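"포장은 아직 사람이 빠릅니다"… 가사·매장 작업 로봇, 어디까지 왔나

로봇이 집안일을 대신한다는 영상은 이제 흔하다. 빨래를 개고, 컵을 식기세척기에 넣고, 상자에서 물건을 꺼낸다. 그런데 막상 매장이나 창고에 가 보면 그 일을 하는 것은 여전히 사람이다. 가정과 매장의 단순 작업을 자동화하는 회사 메릭스(Merix)의 현장 책임자를 만나 지금 기계가 할 수 있는 일과 못 하는 일을 물었다. 그는 회사 방침에 따라 이름은 싣지 말아 달라고 했다.

첫 질문은 단순했다. 지금 당장 집에 들여놓을 만한 로봇이 있는가. 그는 잠시 생각하더니 "바닥 청소 말고는 없다고 봅니다"라고 답했다.

"시연은 할 수 있습니다. 저희도 수건 개는 것을 보여 드릴 수 있어요. 하지만 보여 드리는 것과 매일 맡기는 것은 다릅니다. 수건이 뒤집혀 있거나 양말이 하나 끼어 있으면 거기서 멈춥니다. 사람은 양말을 빼고 계속하지요."

메릭스가 먼저 손을 댄 곳은 가정이 아니라 매장 뒤편이다. 생활용품 유통사 온델(Ondell)의 창고에서 상자를 열고, 안의 제품을 꺼내 선반에 올리는 작업을 시험하고 있다. 시험에 쓰는 품목은 350가지다. 샴푸, 세안제, 마스크팩, 칫솔 묶음처럼 드러그스토어에서 흔히 보는 것들이다.

"상자에서 꺼내는 일이 제일 쉬워 보이는데, 해 보면 그렇지 않습니다. 물건이 가지런히 서 있으면 괜찮습니다. 그런데 배송된 상자는 안에서 다 쏠려 있어요. 얇은 종이 갑은 옆으로 기대어 있고, 비닐 포장은 다른 물건 밑에 깔려 있습니다. 손가락 두 개짜리 집게로 그 사이를 파고들어야 합니다."

사람 손은 보지 않고도 더듬어 찾는다. 집게는 그렇게 하기 어렵다. 그래서 메릭스는 사람이 집게를 직접 손에 쥐고 작업하면서 그 동작을 기록하는 방식을 쓴다. 양손에 하나씩 들고 상자 안의 물건을 다루는 식이다. 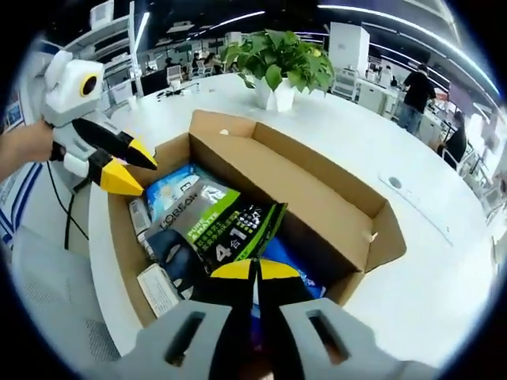

온델 매장 직원 중에는 이 방식에 고개를 갸웃하는 이도 있다. 한 직원은 집게로 하나 꺼낼 시간이면 자기는 상자를 통째로 비운다며, 속도가 맞지 않으면 바쁜 오전에는 옆에 두기도 어렵다고 했다. 또 물건을 꺼내는 것보다 유통기한을 확인하고 앞뒤로 자리를 바꾸는 일이 더 번거로운데, 그 부분은 아직 시험에도 들어 있지 않다고 덧붙였다.

이 말을 전하자 책임자는 반박하지 않았다. "맞는 말입니다. 숙련된 분이 상자 하나를 비우는 데 3분 걸린다고 하면, 저희 기계는 지금 9분쯤 걸립니다. 중간에 멈추지 않았을 때 이야기고요."

그렇다면 왜 하느냐고 물었다. 그는 밤 시간을 이야기했다. 매장 문을 닫은 뒤에는 세 배가 걸려도 아침까지만 끝나면 된다. 다만 조건이 있다. 밤새 사람이 지켜보지 않아도 되어야 한다. 물건 하나를 떨어뜨렸다고 사람을 불러야 한다면 의미가 없다.

"저희가 보는 숫자는 속도보다 호출 횟수입니다. 하룻밤에 사람을 몇 번 부르느냐. 목표는 2번 이하인데, 거기까지는 아직 못 갔습니다."

가장 자주 멈추는 이유를 묻자 그는 포장재를 꼽았다. 단단한 갑은 모서리를 잡으면 된다. 리필용 파우치는 잡는 순간 모양이 바뀐다. 투명 비닐로 한 번 더 싼 제품은 조명이 반사되어 어디가 가장자리인지 알아내지 못할 때가 많다. 여러 개를 묶어 파는 기획 상품도 골칫거리다. 하나로 집어야 할지, 따로 집어야 할지 헷갈린다.

상자 자체도 문제다. 날개가 안쪽으로 접히면 집게가 걸린다. 온델은 시험 기간에 한해 상자 날개를 모두 바깥으로 젖혀서 넘겨 준다. "그 일은 사람이 하고 있는 겁니다. 자동화했다고 말하려면 그것까지 해야지요. 보도자료에는 잘 안 나오는 부분입니다."

화제를 다시 집으로 돌렸다. 메릭스는 가정용 시제품에 '알렉스(Alex)'라는 이름을 붙이고 사내 주방에서 시험하고 있다. 하는 일은 장바구니를 비우는 것이다. 통조림과 우유 팩은 꺼내서 조리대에 올린다. 달걀은 시키지 않는다.

"달걀을 집는 것은 됩니다. 열에 아홉은 괜찮아요. 그런데 집에서 달걀을 열 번에 한 번 깨뜨리는 기계를 쓰겠습니까? 저라면 안 씁니다."

설거지에 대해서도 비슷한 답이 돌아왔다. 그릇을 세척기에 넣는 것은 그릇 종류가 정해져 있으면 할 만하다고 한다. 눌어붙은 냄비를 보고 불려야 할지 바로 닦아도 될지 정하는 것은 다른 문제다. 옷 정리는 더 멀다. 그는 뒤집힌 소매를 바로 하는 동작 하나에 팀이 몇 달을 썼고, 지금도 두꺼운 겨울옷은 시험에서 빼 두었다고 말했다.

경쟁사 모리슨(Morrison)이 가정용 로봇의 예약을 받기 시작한 것에 대해서는 말을 아꼈다. "그쪽 제품을 써 보지 않았습니다. 문제가 생겼을 때 원격으로 사람이 조종해 주는 방식이라면 지금도 가능할 겁니다. 그걸 자동이라고 부를지는 사는 분이 정할 일이고요."

매장 일자리에 관한 질문에는 온델과의 계약에 인원 조정 이야기는 없다고 했다. 기계가 맡는 것은 상자 비우기 한 가지이고, 계산과 진열 변경, 반품 처리는 그대로 사람이 한다. 다만 몇 년 뒤까지 그대로일지는 자신이 답할 수 없다고 했다.

온델 창고에서의 야간 시험은 6월에 다시 시작한다. 이번에는 날개를 젖히지 않은 상자도 일부 섞을 예정이다.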